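Workshop notebook, Lillville bench
January, Saturday, started 9.20
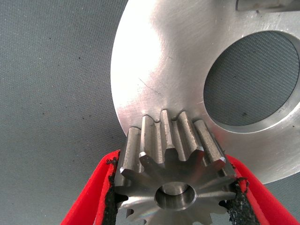
Why does the Flollen clock lose time overnight when it keeps good time in the day? The room drops a long way once the heating goes off, and the old oil in the train thickens enough to take the swing off the pendulum.

That is the working answer, anyway. The owner says it has been losing for two winters and nearly stops if the hall door is left open. It came in with a note tied to the key saying it had been oiled last spring. Someone put fresh oil on top of the old, which is how you get the green sludge I found in the front plate sinks.

Movement is an eight-day, Fikre pattern, plates held with four pillars and taper pins. Serial on the back plate ends 479. Strike side is sound apart from a weak fly spring. Going side is the one with the trouble.

Let the mainsprings down first. Click spring on the going side is thin and I don't trust it, so a new one is on the list. Dial off, hands in the tray, motion work bagged separately. Photographed the rack and snail before touching anything after last month's nonsense with the bracket clock.

Third wheel front pivot is scored. You can feel it with a fingernail. Centre wheel pivots fine. Escape wheel fine, though two of the teeth have a faint burr on the tip and I have left them alone for now. Pallets are grooved where the teeth land. Can move the pallets along the arbor by a hair so the teeth land on fresh steel, cheaper than refacing them and it can be undone.

Cleaning: 20 minutes in the ammoniated solution, brushed, rinsed twice, dried in the warm cupboard. Pegged out every hole until the wood came out clean. The third wheel hole took eleven pegs. Solution is getting tired, make up a fresh batch before the next job. The Vulel concentrate is nearly finished, enough for one more jar.

11.40. Third wheel pivot burnished. Went at it with the fine file first, then the burnisher with plenty of oil. It has come up bright but is now slightly under size, so the front hole wants a bush. Reamed from the inside of the plate, bush pressed in flush, oil sink cut by hand. First bush was tight on the pivot and I opened it with a smoothing broach, two turns. Wheel now drops from side to side under its own weight when the plates are tilted, which is what I want.

Lunch. Phone call about the longcase, they want a price. Told them Monday's post was too soon.

1.30. Train back between the plates, going side only, no pallets. A quarter turn on the spring and it ran freely, then backed up a touch at the end as it should. Before the bush it just stopped dead.

Oiled sparingly. Nothing on the motion work apart from the minute wheel post. Nothing on the leaves of any pinion. Whoever did it last time had oiled the lot.

Pallets back in, moved along. Beat was out, bent the crutch a little to the left and it sounds even now. Hung it on the test stand by the window, where it gets the cold — same as the hall, more or less.

4.15. Still going. Swing looks wider than when it came in but I didn't measure it then, which I should have. Put a card behind the bob and pencilled the two ends so there is something to compare with in the morning.

To do:
- click spring, going side
- fly spring, strike side
- order taper pins (box of 200, the assorted ones are no good)
- new suspension spring, old one has a kink near the top block
- find out if the owner wants the case touched. One hinge is loose and the glass rattles
- leave it on test for a full wind before the strike goes back together

Related entries
Bracket clock: rack tail slipping
Mixing cleaning solution, quantities
Bushing: sizes in the drawer
Longcase weight lines, gut or steel
Test stand levelled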